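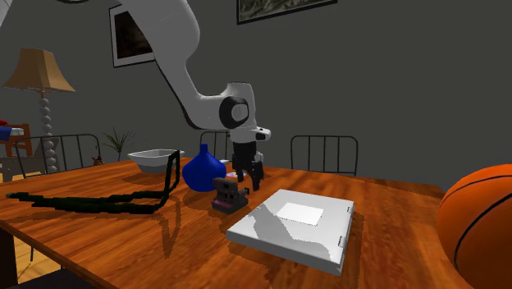
Section 4: Setting up the dining table

4.1 Before you begin

This section covers the assembly, levelling and first treatment of the Clostesetti extending dining table. It applies to the fixed-leg and the turned-leg versions. Where the two differ, the difference is stated in the step concerned. Instructions for the matching bench are in Section 6.

Two adults are needed for steps 3 to 9. The top must not be lifted by one person at any stage, and must not be dragged across a floor, carpeted or otherwise.

Allow the cartons to stand unopened in the room where the table will be used for one full night. Timber that has travelled in a cold van takes up moisture when it is brought indoors, and the joints will not close fully until it has settled. In October and through the winter months, two nights are preferred.

Check the contents against the packing list on the inside of carton A. If a part is missing or damaged, do not start assembly. Contact the Sernstead service desk and quote the part number, not the order number. Replacement legs are matched by batch, and the batch mark is stamped on the upper face of each corner block.

4.2 Tools

A cross-head screwdriver, a spirit level and a soft blanket are required. The hexagonal key is supplied. Powered drivers must not be used on any fixing marked with a green washer – the threaded inserts in the rails are brass and will strip.

4.3 Fitting the rails and legs

1. Spread the blanket on a clean, flat floor. Remove any grit first.

2. Take the top from carton A and leave the protective film on the upper face.

3. Lower the top on to the blanket, upper face down. Keep hands clear of the centre joint.

4. Place the two long rails in their grooves. The stamped arrow on each rail points towards the centre joint.

5. Place the two short rails. These are identical and may be fitted at either end.

6. Fit a corner block at each corner and secure it with two short bolts, finger tight only.

7. Stand a leg in each corner and pass the long bolt through the block. On the turned-leg version, the flat face of the leg faces inwards.

8. Tighten the long bolts in diagonal order, a half turn at a time, until the leg meets the rail with no visible gap. Then tighten the short bolts.

9. With one person at each end, lift the table by the rails, turn it over and set it down on all four legs together.

CAUTION: Do not turn the table by resting it on two legs. The load on the lower joints is then far greater than in normal use, and damage of this kind is not covered by the guarantee.

Note: A gap of the thickness of a sheet of paper may remain at one corner after step 8. It will normally close within a few weeks. If it does not, loosen that corner only and repeat the step.

4.4 Levelling

Each leg ends in an adjustable foot. Turn all four feet fully in before starting.

1. Place the table in its final position.

2. Set the spirit level along the length of the top, then across it.

3. Turn out the foot at the lowest corner until the level reads true.

4. Press down on each corner in turn. If the table rocks, adjust the foot opposite.

No foot should be turned out by more than 35 mm. Where the floor falls away further than this, use the wide floor pads (available separately) and begin again from step 1.

4.5 Using the extension leaf

The leaf is stored in the Felia cradle below the top. The cradle is fitted at the works and needs no assembly.

1. Release both catches on the underside of the top.

2. Pull the two halves apart, with one person at each end, until the runners stop.

3. Raise the leaf from the cradle and unfold it across the opening.

4. Line up the pegs with their holes and push the halves together.

5. Close both catches. A click is heard when each is fully home.

WARNING: Keep children away from the table while the halves are open. Fingers can be trapped between the leaf and the top.

The leaf is likely to look slightly paler than the rest of the table for the first year. It is cut from the same boards, but it spends most of its time out of the light. Owners who wish to avoid a marked difference should leave the leaf in place for part of each month.

4.6 First treatment of the surface

The table leaves the works with two coats of Bjarnason hard oil. A third coat is applied at home, after assembly, and must be given before the table is first used for food or drink.

1. Remove the protective film, pulling it back low and slowly.

2. Wipe the top with a dry, lint-free cloth.

3. Stir the oil. Do not shake the tin.

4. Apply a thin coat with the pad supplied, working along the grain.

5. Leave for 40 minutes, then wipe off all the oil that remains on the surface.

6. Leave overnight with a window open.

WARNING: Cloths soaked in oil can catch fire without any flame being present. Put used cloths and pads in a bucket of water, or lay them flat out of doors until fully dry, before placing them in the bin.

Oil left standing on the surface beyond the stated time turns sticky and is hard to remove. Should this occur, rub the area with a pad dampened with fresh oil and wipe it clean at once.

4.7 Daily care

Wipe up spills promptly, in particular red wine, tea and vinegar. Use a damp cloth, followed by a dry one. Scouring powders, bleach and spray polishes must not be used. Mats are required under hot dishes – an oiled finish does not protect the timber from heat.

Small scratches may be treated by the owner, as described in Section 7. Deep marks should be referred to the service desk.

Check the long bolts three months after assembly and once a year after that. The key may be kept on the clip inside the short rail.

4.8 Spare parts

Key, hexagonal: part 609
Oil, Bjarnason, small tin: part 611
Catch, complete: part 618
Foot, adjustable, set of four: part 622

Technical enquiries about this section should be addressed to Orlando Henao, Product Support, Sernstead. Please have the batch mark to hand.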